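4.2 Keeping flowers that do not fade

We come now to the part of the survey that gave us the most pleasure to read, and which we had very nearly left out of the questionnaire altogether. Question 15 asked people whether they kept any artificial flowers at home and, if they did, how they looked after them and when (if ever) they put them away. We had expected short answers. Of the 1,143 households we wrote to in Titine and in the hill parishes above Etar, 1,021 sent back a form we could use, and 700 of those said yes to this question. A good many carried on over the page, and a few pinned in extra sheets.

The first thing to say is that the old division between real flowers and false ones, on which so much earlier writing on the home rests, meant rather little to the people who answered. They spoke of "the flowers" in both cases and used the same verbs for both. Artificial flowers were arranged, freshened, turned to the light, brought in and taken out. Several households kept the two kinds in one vase, with garden greenery tucked round the bought stems in summer and the bought leaves doing the same service for cut flowers in winter. The hydrangea came up again and again, perhaps on account of its size, as a single head will fill a jug that would otherwise want half a dozen roses, and blue was the colour most often mentioned in both districts.

Figure 4. Artificial hydrangeas in light blue, with loose leaf sprigs.
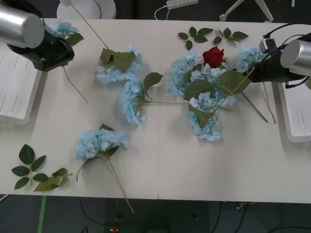

One respondent in Titine wrote that she would never throw a stem out for being old, only for being bent, and that even then the leaves were saved in a biscuit tin because leaves always came in handy. Her answer set us looking for tins and boxes elsewhere in the returns, and we found them in great supply. Spare leaves, it seems, are a household store much like buttons or string. They are passed between sisters, lent for weddings and asked for back afterwards, sometimes with a little sharpness. We had no heading for this in our coding scheme and had to make one, which we called "greenery held in reserve" and have grown rather fond of.

Washing was the next great subject. In the hill parishes it was done twice a year, commonly in August and again before the winter holidays, in a bowl of lukewarm water with a drop of washing-up liquid. In Titine it was done whenever there was company coming. Opinions on drying were firm and did not agree. Some hung the heads upside down from the airer, others stood them in empty bottles on the step, and one household laid them on newspaper under the bed so that the sun should not take the colour. A small number used a spray cleaner, and where a make was given it was generally Kemix, though two people warned us warmly against it for anything with a painted edge.

We were slower to notice how much was said about where the flowers go when they are not on show. A vase on a windowsill is easily seen by a visitor, and visitors have written most of what we have on the subject. The basket on top of the wardrobe is another matter, and yet for a fair part of the year it is where the flowers live. Baskets were preferred to boxes in both districts – the heads keep their shape better, we were told, and one can see what one has.

Figure 5. Light blue hydrangeas in a white basket.

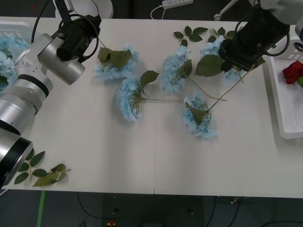 Department of Home and Material Life, Hoàng Institute

The keeping basket also has a social side, which brings us back to the argument of Section 3. Flowers in store are flowers that may be asked for. A neighbour with a christening in the family will know quite well whose wardrobe to apply to, and several respondents described their own collection chiefly by listing the occasions it had been out to. We should be careful not to make too much of this. The custom was stronger above Etar than in Titine, where people tended to buy afresh and to lend only within the family, and our form did not ask about lending directly, so that all we know of it comes from people who chose to tell us. It is quite possible that the quieter households lend just as freely.

Nor can we say very much about age. Older respondents wrote at greater length, bless them, and it would be easy to mistake a full answer for a full cupboard. The follow-up visits described in Section 5 were planned partly with this in mind, and on those visits we asked to be shown the store before we asked anything about it. There remains the matter of flowers left at gravesides, which people in both districts treated as a separate thing with its own rules, and which we take up in the next part.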